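Household Objects and Their Upkeep
Handout 4: The slide sandal, and whether pairing is worth your time

Last session ended on the shoe pile by the door, so we pick up there. Most tidying manuals give the same rule for slides: match left to right, toes the same way, heels to the wall. I have my doubts. The rule was written for lace-ups, which go missing in ones and scuff each other. A molded rubber slide does neither very often, and nobody in our reading shows that a lined-up slide lasts longer than a tossed one.

Start with the shape. The sole is chunky and the strap is a wide arch, so a slide set down on a flat top keeps its opening clear from one side to the other. Air gets through. Manuals that tell you to stuff slides with newspaper have, I suspect, copied the advice from a chapter on boots.

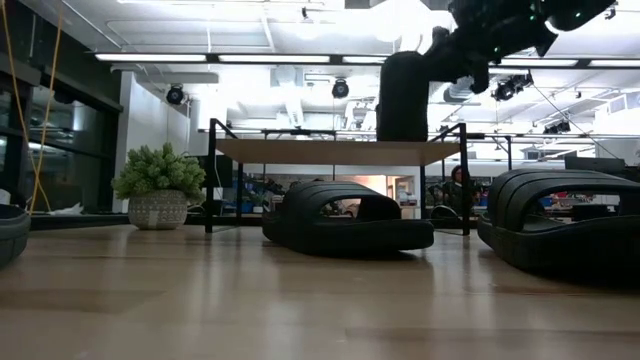

Lucienne Royer objects that air is beside the point, and that people pair shoes so they can leave the house at seven in the morning without hunting. Fair enough, but her argument is for keeping two together. It says nothing about toes and heels.

The harder problem is sameness. Put black slides from more than one pair on a table and the strap won't tell you which belongs with which. The Plalino leaflet says to sort by color first. With an all-black household, that step does nothing. Turn them over and read the size, if it hasn't worn off. Failing that, compare the curve of the footbed, which gives you left and right but not the owner.

An odd number is where the tidy systems fall down. Three slides make one pair at best, and the leaflet has no line for the third. Salinas, in the course reader, wants it thrown out after a month. I would keep it through December, given how slides migrate under furniture.

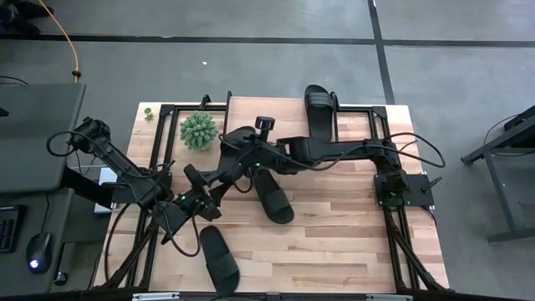
For next time

Read the Montecinos chapter on entryway racks, up to page 149. He claims his rack holds any shoe. Check that against the width of a slide at home and bring the measurement.

Write 300 words on one storage rule you follow without knowing why. Dardo Zúñiga's paper on hooks may be cited, cautiously.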